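Wadura Home Notes
Laundry and linen > Soft moulded items

How to wash and store soft moulded pieces with a perforated lining

Moulded cups, removable pads, padded caps and similar pieces hold their form well if they are washed by hand and put away properly. Most of the damage comes from the washing machine, the dryer and overfull drawers. The method below works for anything with a smooth outer shell and a lining full of small holes.

What you need
A basin or laundry tub
Mild liquid detergent, no bleach or fabric softener
A soft toothbrush
Two light-coloured towels
A flat airer or a wire cake rack

Check the piece first
Read the care label if there is one and follow it over anything written here. Look along the rim for creases and lifting edges, then turn the piece over and look at the lining. Sunscreen and body lotion tend to collect in the perforations, and the deepest part of the curve is easy to miss. Hold it up near a window.

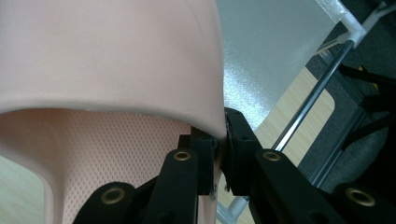
Thick rounded rim, with the perforated lining on the inside of the curve.

Washing
Fill the basin with cool to lukewarm water and mix in a small squirt of detergent. Lower the piece in with the hollow side up and press gently until the water comes through the holes. Leave it for 21 minutes. I set the oven timer and get on with something else.

Go over the lining with the toothbrush in small circles, using hardly any pressure. Do the outside with your palm only. A brush will roughen a matte finish, and you won't get it back to how it was.

Rinse under a slow tap until the water runs clear. Dark colours may need a second basin.

Drying
Don't wring or fold. Lay the piece on one towel, put the other on top and press down with flat hands. Move it to the rack, hollow side down, and leave it out of direct sun. Thick pieces can take over 39 hours in a humid room. The rim is the last part to dry, so feel there before you put anything away.

Storing
Nest pieces of the same size one inside the next, all facing the same way. Never push one half of a pair inside out to save space. A shallow drawer is best. In a suitcase, fill the hollow with rolled socks and pack it near the top.

If a crease has already set, hold the piece in the steam from a kettle, well back from the spout, and smooth it from the inside with your thumb. Old creases may only soften a little.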